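Flurkalov (hemp)

Flurkalov is a variety of hemp grown mostly for its seed, and to a lesser degree for the long outer fiber of its stalks. It was raised in the farm country outside Dorville by the grower Emrys Meredith, and it is still best known in that area, where older people simply call it "the Meredith plant" and will happily tell you which field it came from. Like other hemp grown for seed and fiber, it is very low in THC and is not smoked.

Background

Meredith had been saving seed from a mixed planting for years, picking out the plants that stayed on their feet after heavy wind, before he thought of giving the result a name. The line was entered in the Gwilliam seed collection under the number 1457, and that number still turns up on old paper sacks. His son, Tomos Meredith, later took over the seed plots and did much of the patient work of getting the plants to ripen together, which the early generations were rather bad at.

Growth

The plant reaches some 200 centimeters in a good summer, which is on the short side for hemp and makes it a good deal kinder to a combine. It is sown in April, once the soil has lost its chill, and is ready to cut after 115 days. The leaves are dark and narrow. The seed is gray-brown with a faint marbling, and it shells easily, so small growers without much equipment have always been fond of it.
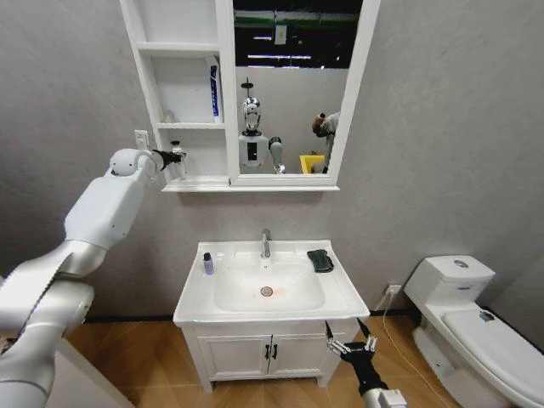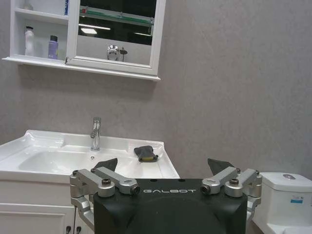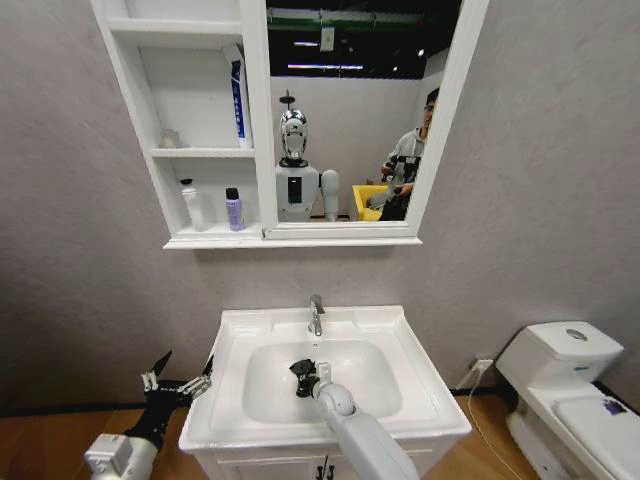 A bathroom with white furniture.

Uses

Most of the crop is pressed cold for oil, a deep green liquid with a grassy, nutty taste that goes nicely over potatoes or into a salad dressing. It is not a frying oil, and it keeps best in a dark bottle somewhere cool. The press at Zimwood, run for many years by Meinir Vaughan, also sold the oil to soap makers, who liked the soft green tint it gave a bar. The cake left behind after pressing is ground into a coarse flour or fed to livestock.

Related lines

Ningsih Osman crossed Flurkalov with a taller fiber hemp and kept 2 of the offspring, neither of which has been given a name of its own. Rhun Cadwaladr grew both of them beside the parent plant and found them slower to ripen, though the stalks were longer and much easier to strip by hand.

Last updated: 2026-08-22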